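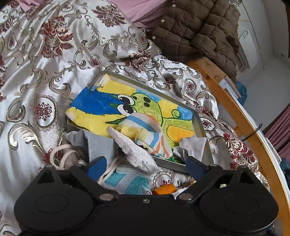
The Sock Clause

The robot had been folding laundry at Nimbridge for nine days when it took hold of Clive Wragg's necktie and tried to put it away.

It was gentle, everyone agreed on that. It closed two padded fingers on the wide end, drew it smoothly toward an open drawer, and waited for Clive to follow. Clive followed. He had little choice, and he was also the regional manager, so he kept talking about quarterly targets until his chin was level with the socks.

Beverley Kershaw hit the red button. The arm stopped, as promised in the manual. The fingers stayed shut, as mentioned in a different manual.

"Can someone fetch scissors?" Clive said into the drawer.

The tie had been orange, white and light blue, in stripes. The incident form had a box marked Nature of Garment, and Beverley filled it in with care.

By Thursday the form had reached Cundeo, who made the software, and landed on Rianne Dewulf, who had made the mistake. She had taught the thing to pick up small laundry by doing it herself, hand gripper in her fist, 1,280 times. She went back through the recordings with a sandwich. Sock, striped. Sock, striped. A gray thing. Sock, striped. It was a very good sock. It sat well on the tray and it never rolled, and whenever she had been tired she had reached for it.

"How many of these are the same sock?" asked Ifeanyi Jibrin, reading over her shoulder.

"Some."

"Rianne."

"It's 500," she said. "It's a bit over 500."

So they started again, with the same flowered bedspread and the same tray with the green cartoon face in it, and Ifeanyi kept score. The rule was that she had to go for something else. She went for the orange strip. She went for the white roll behind the sock, and the pouch with the cord, which fought back. The sock lay across the front of the tray with its yellow cuff pointing left — smugly, she thought — and she left it alone until lunch. 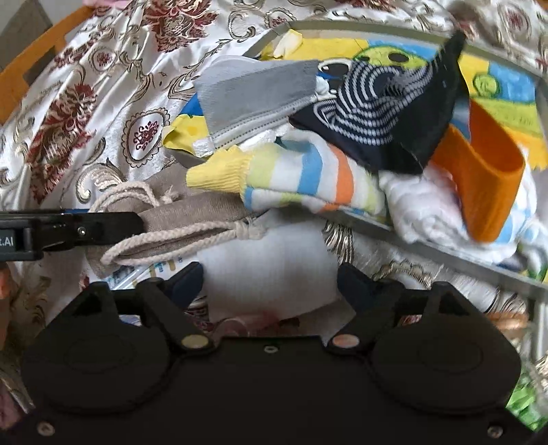
What the Button Does Now

The second fix was Veikko Turunen's, and it took him one line and two weeks of meetings. Press the red button and the fingers open. Penrose, the insurers, wanted to know what would happen if the robot were holding something breakable at the time. Veikko said it would break. They wrote that down and seemed to respect it.

Clive came back in September for the demonstration, in an open collar. The robot folded a towel. It folded a pillowcase. It considered him for a moment, arm raised, and then reached past him and picked up Beverley's scarf.

She pressed the button and it let go at once. Everybody clapped except Beverley, who was checking the wool.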